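Community Cookbook Editor (part-time, fixed term)
Pallow Press, Plitivbridge
Posted December 2025

Pallow Press is looking for an editor to help us put together a cookbook of family recipes from Plitivbridge and the farms and small towns nearby. The job is 16 hours a week, it pays $762 a week before taxes, and it runs from April until the book goes to the printer, which we expect to take nearly a year.

A little about how we got here. Pallow Press began as a print shop that did wedding invitations, church bulletins and the programs for the high school musical, and we still do all of those things and enjoy them very much. Along the way people kept asking whether we could print up grandma's recipes for a family reunion, and we kept saying yes, and after enough of those little stapled booklets had gone out the door it seemed a shame that only one family ever got to see each one. So we asked around town for recipes, thinking we might get a shoebox full. We have 3,509 of them. They came on index cards, on the backs of envelopes, in the margins of other people's cookbooks, and in one case on a flattened flour sack, which we have been very careful with.

The finished book will hold 337 recipes. You can see the problem, and you can probably see why we need you!

What the work is like

A good part of your week will be reading. You will go through the cards a box at a time, pick out the ones that ought to be tried, and set aside the duplicates (we have a great deal of rhubarb crisp, and most of it is the same rhubarb crisp). You will telephone people, and sometimes visit them, to find out what was meant by "a slow oven" or "butter the size of an egg" or "cook until it looks right." These calls tend to run long. People want to tell you about the cook as well as the dish, and we would like you to let them, and to write down what they say, as the stories are going in the book too.

You will also edit. Every recipe needs a clear list of ingredients, steps in a sensible order, and measurements that a person who never met Aunt So-and-so can follow at home. At the same time we don't want them all to come out sounding alike. If somebody's mother wrote "beat it like it owes you money," we would like that line to stay put. Finding the balance is most of the job, and we will talk it over with you as often as you like.

Then there is the testing. Each recipe that makes the short list gets cooked at least twice, by two different people, at home or in our office kitchen. You don't have to do all of it yourself, but you should be happy to do some of it, and you will keep the notes: what size pan, how long it took, how many it fed, and whether the cook would make it again. We pay for all the groceries. Save your receipts in the blue folder and you will be paid back with your next check.
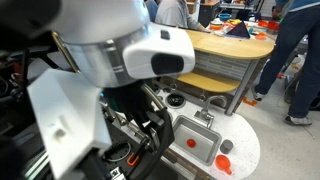
Notes can be as plain as you please. A few words about the texture, the salt and the baking time are worth more to us than a page of praise, and if a dish fell flat we want to know that as well. When two testers disagree, you will decide whether it gets a third try.

Who we hope will apply

You should be a careful reader and a clear writer, and you should like talking to people, including people who are hard of hearing and people who change the subject. Some editing experience is needed, though it might have come from a newsletter, a school magazine or a parish history. You need to be able to cook from a recipe. You don't need to be a chef, and we would be a little nervous if you were. A driver's license is a help, as several of our contributors live a good way out along the Steltar road.

Many of the cards are in languages other than English, so a second language would be very welcome. We have German, Polish, Spanish and Gujarati in the boxes already, and a bundle from the Nautiyal family that is partly in Hindi and full of wonderful notes about pickles.

Hours and practical things

You can arrange your hours to suit yourself, as long as one morning a week is spent with the rest of us at the office, when we go over the boxes together and eat whatever has been baked. The remaining hours may be done from home. The office is up one flight of stairs, but there is a ground floor room we can set up for anyone who would prefer it. Mileage for visits is paid, and you will have your name on the title page.

How to apply

Please send us a letter telling us about yourself and the editing you have done, along with one family recipe of your own, edited the way you would like to see it in the book. It doesn't have to be fancy. The last person we hired sent in instructions for toast with an egg in it, and we still make it.

Letters should be addressed to Yogesh Tripathi at Pallow Press, and can be mailed or dropped through the slot in the front door. Yogesh is also glad to answer questions beforehand, so do stop by or call the shop and ask for him. We will write back to everyone, and we will invite a few people in for a chat and some lunch before we make up our minds.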